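FOR IMMEDIATE RELEASE
19th September

Flevasthorpe Puts a Robot on Fetching Duty, and the Staff Keep the Conversation

FLEVASTHORPE – Casta, which runs day meals and home support for older residents, has given the least loved part of its workday to a machine. From October, a two-fingered robot arm named Son will handle the fetching: fruit, cups, the thing somebody left in the other room.

Son has been in training for 27 weeks. Its manners are good and its small talk is poor.

The 21 people on the support team keep their jobs and their hours. What goes is the walking back and forth, which an in-house tally put at 1,035 trips in a single week, most of them for something that weighed less than a sandwich. Staff will spend the time sitting down with residents, an activity previously listed in the handbook and seldom seen in the wild.

"I was hired to look after people and I've spent four years looking after a fridge," said Kenneth MacAulay, shift lead. "If the robot wants the fridge, it can have the fridge."

Training takes place on a marked practice floor, with staff deciding which chores Son learns next. Brodix, the local firm that built the software, had proposed starting with folding napkins. The team voted for snacks.

Son at work on the practice floor:

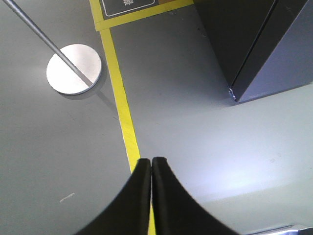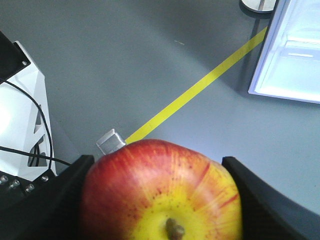
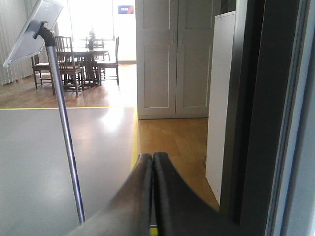 Medication, bathing and anything involving hot soup stay with humans. So does the weekly card game, where MacAulay says the standard of cheating is already high enough.

Staff at Casta's other 4 sites may ask for a trial shift through their shift leads. Requests close at the end of October.

Press contact: Kenneth MacAulay, Casta, Flevasthorpe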